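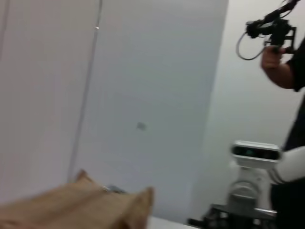 Figure 3. Brown paper bag on the white tabletop used for the bag comparison.

3.2 Choice of bags

Carrier bags for everyday shopping fall into two broad groups: those that hold their shape when set down and those that need support until something is inside them. We wanted both in the study. The first group was represented by paper bags with a folded base, the second by cloth totes from two suppliers, Buluvo and De Luca. Bags with zips or stiff plastic inserts were left out.

Paper creases wherever it has been folded or gripped, and the creases stay. The bag in Figure 3 has folds across its top and one upper corner standing in a point. Creasing of this kind was not treated as damage. A paper bag was withdrawn only if it had torn through or if its base would no longer lie flat. Each bag was emptied and folded between trials, and after 8 trials it was replaced whatever its condition.

3.3 Opening and loading

All trials were done on a plain white tabletop, with the bag placed near the middle and its front face towards the scorer. The load was the same throughout: four boxed dry goods and a folded tea towel. A trial ended when the last item was below the rim or when the bag had fallen over - a fallen bag was scored as a failure even if nothing had spilled.

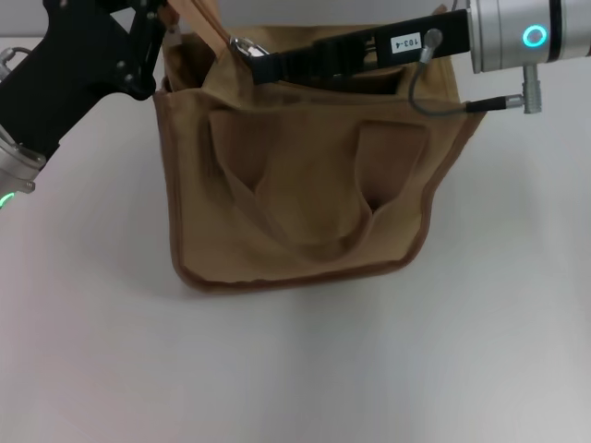
Canvas bags gave us more trouble in scoring than paper ones. An unfilled cloth bag has no single resting shape, and two scorers can disagree on whether it is open. We settled on the rim as the thing to judge and ignored the body of the bag. The tan tote with the darker binding is a fair case: its opening is pulled taut along the top while the front face sags into a large inverted V, and under our rule it counts as open. The handles were to be folded down against the front panel before loading. Handles left upright tended to fall across the opening and catch the corners of the boxes.

In total 731 trials were scored. Samuele Lombardi scored the full set, and a second scorer repeated the cloth trials with the first scores hidden. Where they differed, the trial was discussed and given one agreed score. Seven trials could not be settled in this way and were dropped from the results in Section 4.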